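Desk Push Button, Blue Cap
Sold by Lambrechts
Item no. 998

A round push button for a desk, counter or game table. The base is black and slightly wider than the cap, which is domed and bright blue with white lettering across the top. Press the cap with a finger or the flat of your hand and the button plays a short recorded sound. It works on any flat surface and does not need to be fixed down.

We carry it in our Werkthorpe store and ship it from the Dutusar warehouse. Orders of 200 or more are quoted separately.

Details
Cap: blue, domed
Base: black, round
Lettering: white
Sound length: up to 9 seconds
Carton quantity: 15

Blue button on a white tabletop
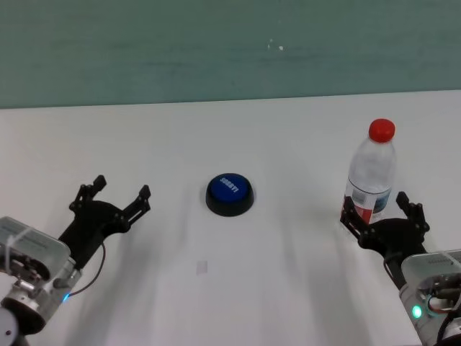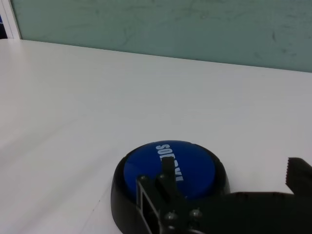
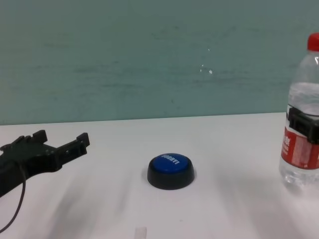

Care and storage
Wipe the cap and base with a soft cloth. Do not put the button under running water or use solvent on the lettering. Take the batteries out before storing it for more than a month.

Returns
Unused buttons can be returned in the original box. Bring the receipt to the Werkthorpe counter, or include the packing slip if you are sending it back by mail.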